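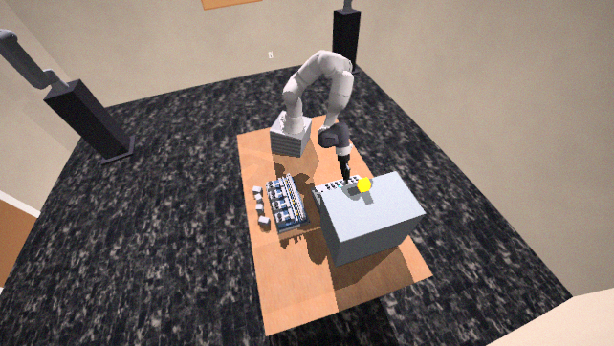 Posted in February, by the author

This site uses cookies. Accept / Manage settings

Water hardness at the new house measures 248 ppm as calcium carbonate. The old place in Trergate was 196, and I descaled the kettle there once a month. Same kettle, same element, so I expected to do it more often here. I now do it every 12 days or when the base goes chalky, whichever comes first.

Method: 33 grams of citric acid in a liter of water, heated to just under boiling, left for 20 minutes, rinsed twice. Vinegar also works - it takes longer and the kitchen smells until evening.
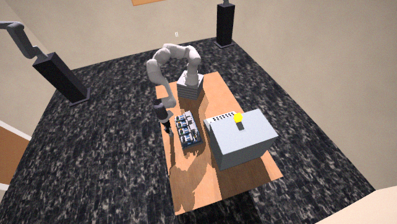

The filter jug is a separate question. A fresh cartridge brought the reading down to 5 on the first liter and it climbed from there. I am logging it by volume and will post the table when the cartridge is spent.

2 comments

kettlefan: Do you rinse with hot or cold?

dripline: Test strips or drops? My strips always read high.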